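Project Drestangate – Hand-Guided Demonstration of Kitchen Tasks
Progress report to the programme office, second reporting period
Prepared by the Irnberg demonstration group

1. Status against plan

Work package 2 (recording of two-handed tabletop tasks) is on schedule. Work package 3 (policy training) started in June, two weeks later than planned, after the storage server at Irnberg was moved to a different building. The delay has no effect on the next deliverable.

At the close of the period the archive held 4,000 accepted demonstrations. A further 600 were rejected at review and are kept apart for the error study. Recording took place at 14 sites, most of them ordinary home kitchens used by agreement with the householder.

2. Method

All demonstrations in this period were made by hand. The operator holds one gripper in each hand and carries out the task at normal working speed. Each gripper records its own view, so every demonstration gives two streams that must be aligned before use. Remote control of the arm pair at Derkel was used only for checking, and none of those runs are counted in the figures above.

Tasks in the current set are picking up, moving and stacking bowls and plates. Objects are left as found at the site, with whatever stands behind them on the counter. This makes the recordings harder to label but closer to the conditions set out in the proposal.
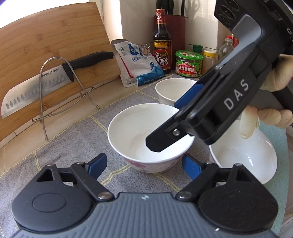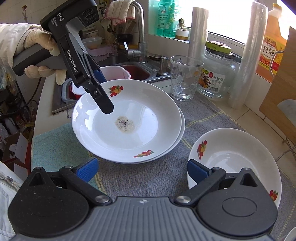
Figure 2. Tableware task, views from a hand-held gripper. First view: white bowls on a grey patterned cloth. Second view: stacked plates beside the sink, operator wearing a cotton work glove.

3. Findings at review

The most common cause of rejection was loss of alignment between the two streams. The second was occlusion: when both grippers work over the same bowl, one can hide the rim from the other at the moment of contact. Operators have been asked to bring the second gripper in from the side where the task allows it.

Glossy white tableware remains a problem. Highlights on the inner surface upset the depth estimate, and the error is worst in kitchens with a bright window behind the counter. Exposure is now locked before each run – this has helped, but not enough to close the item.

Gloved and bare-handed runs are tagged separately. No difference in gripper path has been found so far, though the gloved share is small.

4. Training

A first policy was trained on the bowl tasks alone and run on the arm pair at Derkel. It completed 61 per cent of trials. Failures were mainly late closing of the fingers on the far rim. Plate tasks have not yet been tried on the arms, as the lower plate in a stack tends to move with the upper one and the reset procedure is still being written.

5. Next period

Recording moves to Cabanatuan once the equipment has cleared customs. Spare finger pads are on order. The revised labelling guide will be sent with the next report, together with the results of the error study.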